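Search this blog
Type and press enter

Moving the mail archive off the old box

The server in the back office at Crabtree has been running the same disk layout since I inherited it, and in February the mail archive finally filled the second volume. It holds 31 mailboxes, most of them for people who left years ago. Dennis Hollis wanted them kept. Chelsea Ellwood wanted them searchable, and the old indexer could do one or the other.

I looked at Wellosov first. It imports cleanly but stores every message as a separate file, and the file system on that volume slows badly once a folder goes past 1,000 entries. Plullemari packs messages into larger blocks and keeps its index apart from them. A full rebuild of the index took six hours on the test copy, with memory use sitting near 80 per cent throughout.

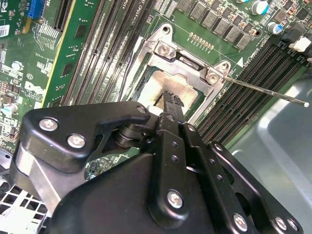 CPU socket area on a green server motherboard.

The import itself is dull. Export each mailbox, check the message count against the old store, import, check again. Two mailboxes failed the second check. Both had attachments with file names in an encoding the importer refused to read — it skipped the whole message and wrote nothing to the log. I renamed the attachments with a short script and ran those two again.

Search is now quick enough that Chelsea has stopped ringing me. Phrase matching still ignores hyphens, so a part number has to be typed in two halves. Gareth Nuttall at the Tronham office says the next release has a setting for that.

The old volume stays mounted read-only for the time being. I still need to write up the restore procedure and test it on a mailbox somebody cares about, probably Dennis's.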